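Re: [surdu-list] Sourdough going flat in June

On 13 May 2023, Heino Baranauskienė wrote:
> My starter doubles fine but the loaf spreads out like a pancake.
> Should I cut the water? I'm at 251 grams now.

Hi Heino and all,

Oh, I had this exact trouble last June! My kitchen gets so warm that the dough was way past ready by the time I shaped it. I'd try 214 grams first – and shave a bit off the rise too.

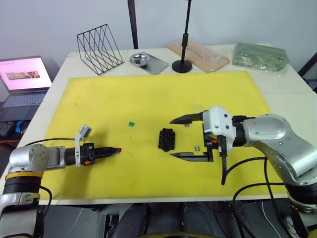
I also moved mine to the fridge overnight (9 hours, sometimes more if I sleep in) and the loaves stand up so much better now. The crust got darker too, and my kids complain, but I love it!

Which flour are you using? I went back to the Trutetti bread flour after 7 sad loaves with the cheap stuff.

Let us know how the next one comes out.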